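### 2.3 Seed lots and sowing

Seed of common thyme was taken from two lots, one bought from Rangate and one collected by hand at Drunstead in June. Both were cleaned over a fine sieve and kept in paper packets at room temperature until sowing. We sowed 1,000 seeds from the bought lot and 2,000 from the collected lot, which had more empty seed and needed the larger number. Trays were filled with a peat-free mix, watered from below and left to drain overnight. The seed was pressed onto the surface and left uncovered.

Half of each lot was kept under lamps and half in the dark. Trays were moved within each shelf every 2 days. A seed was scored as germinated when the root could be seen without a lens. Jinlong Ding did all the scoring, so that the same judgment was used from first tray to last. Seedlings were removed once scored — leaving them in place made later checks slow and led to double entries in the Stostcombe pilot. Damping off was noted by tray and not by seedling.

### 2.4 Stray light in the dark treatment

Thyme seed on an open surface can respond to light, and the dark trays therefore had to be checked for leaks as well as for water. Lids were taped along all four sides and wrapped in two layers of black plastic. Tan (the older of our two shelf units) had a gap at the back, which was closed with felt before sowing. Indicator lights were treated as a light source in their own right. A lit LED can be small and still stand out clearly, and any light of this kind that faced a dark tray was covered with foil tape. Checks on the dark trays were made at 9 p.m. with the room lamps off. We did not measure light inside the wrapped trays, and a very low level cannot be ruled out.
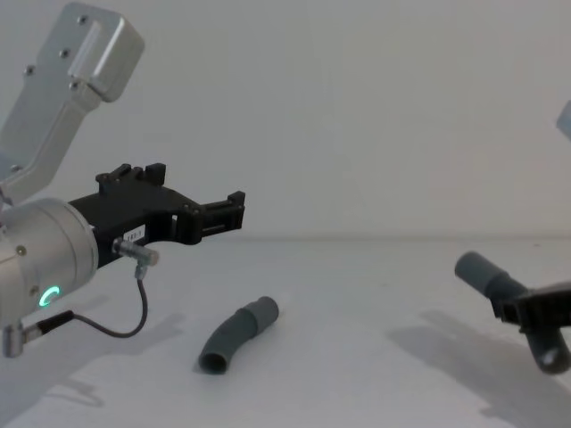
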